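Skivisbridge Parish Registers, data card

Summary
This dataset holds 1290 transcribed entries from the baptism, confirmation and burial registers of the Skivisbridge parish. Nivaldo Quintana maintains it. The current release is dated 1 Oct 2018. 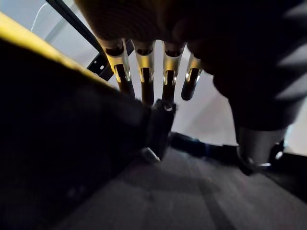

Contents
There are 19 files, one for each register volume. Every row has an entry number, a date, a name, the officiating priest and a notes field. Latin names are kept as written – the English form goes in a second column.

The Kustarside mission kept its own book for 13 years before it was joined to the parish. Those rows carry the prefix K. 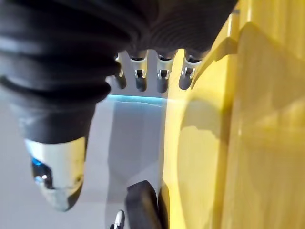

Dates follow the register. Where a priest wrote only a feast day, the calendar date was worked out and marked "derived" in the notes. Water damage in the Grukimlow volume left 70 entries with no readable surname, and those cells are blank.

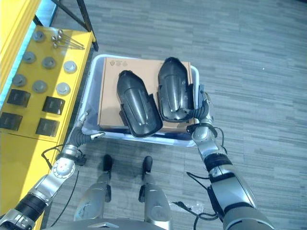 Are living people included?
Entries for anyone who may still be living were left out before release.

Please check a spelling against the register before reporting an error. Many families changed theirs between volumes.

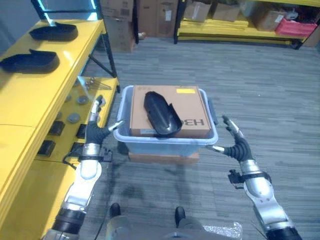
Corrections
Send the file name, the entry number and the proposed reading to the maintainer. Accepted changes go into the next release.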